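**Niritz packing site** is a mail-order packing and returns center in Clistmont, operated by the household goods distributor Egger. It is known locally for its gradual move from hand packing to two-armed bench robots, a change that began in the returns room and later reached the grocery line.

## Background

The site opened as a warehouse for bottled drinks and pantry goods. Before automation, packers worked standing shifts at long tables, sorting mixed orders by hand. Wrist and shoulder complaints were common, and the company moved people between stations every two hours.

The first robot benches were installed in July. They were supplied by Nosness, which also trained the staff. At the time the site had 703 employees. By Friday, August 4, 2023, the number was 701, both departures being retirements.

## Changes to jobs

Egger agreed not to cut posts during the trial. Instead, 93 packers were retrained as bench operators. An operator sets out the goods, starts the task, and takes over when a grip fails. Pay rose by one grade, but operators lost the late-shift bonus because the benches ran only during the day.

Tiago Moreira, a shift lead, told the staff newsletter that the work was easier on the back and harder on the attention. Some packers asked to return to the manual tables, where they could talk while working.

## Bench work

Each bench has two arms facing the same work area. Bottles are usually held from both sides, with one gripper on each, while small items are handled by a single arm. 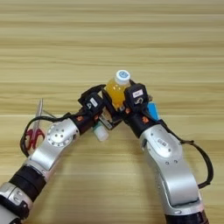
Mixed orders remain the slowest part of the job. Operators may stop a bench at any time without giving a reason, and stops are logged by bench number only. More than 868 were recorded during the trial, most of them lasting under a minute.

## See also

- Order picking
- Workplace ergonomics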